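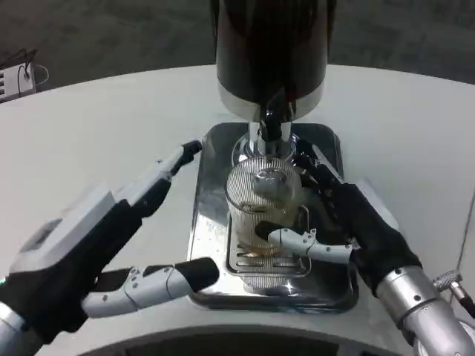
Beverage point, ground floor, Skustley building.

Progress report: Skustley Shared Workspace Refit, second reporting period
Prepared by Farah Sinaga for the Nokel Fund
Submitted 21/06/2018

1. Status

The refit is on budget and five working days behind the schedule agreed at the start of the grant. The delay comes from the late delivery of fire-rated door sets for the second floor. It does not affect the opening date, as the float in the program was 24 working days and 19 remain.

2. Work completed

The ground floor was handed over at the beginning of June. Partition walls, lighting, data cabling and floor finishes are complete. Snagging produced 194 items, of which all but 11 are closed. The open items are paint touch-ups in the east corridor and two ceiling tiles on order.

The ventilation system was balanced by Purba. Measured supply air met the design figure in every room except the small meeting room, where the damper was found partly closed. It was reset and retested the same day.

Acoustic tests were carried out between adjoining offices. Results were within the specification on all walls but one. The gap above that partition has been sealed and a retest is booked.

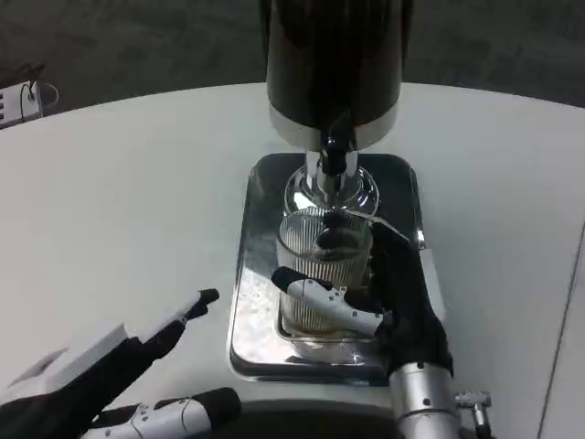
Dispenser and drip tray on the rounded white table.

3. Work in progress

First fix electrical work on the second floor is 80 percent complete. The door sets are now on site and hanging has started. Sativus has issued revised drawings for the stair lobby, moving the riser cupboard to the north wall — this frees enough width for the wheelchair refuge requested at building control review.

4. Expenditure

Spend in the period was within the approved profile. One variation was agreed, in the amount of $1392, for additional fire stopping around the old heating pipes. It was met from contingency. No further call on contingency is expected before the second floor handover.

Invoices for the period are held by Etelka Orbán and can be sent on request. The retention on the ground floor contract will be released when the last snagging items are signed off.

5. Occupancy

Desk allocations for the ground floor have been issued. Keys and access cards are signed out at reception. The booking system for meeting rooms is live, although double bookings were possible in the first week and the supplier has since corrected the setting.

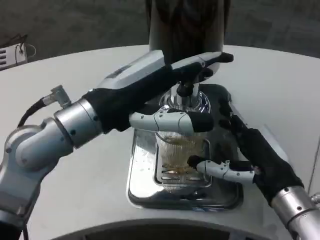

6. Next period

Complete door hanging and second fix electrical work on the second floor.
Retest the sealed partition and file the acoustic certificate.
Close the remaining ground floor snagging items.
Agree the handover date for the second floor with Purba and Sativus.
Submit the third claim, with the updated cost plan attached.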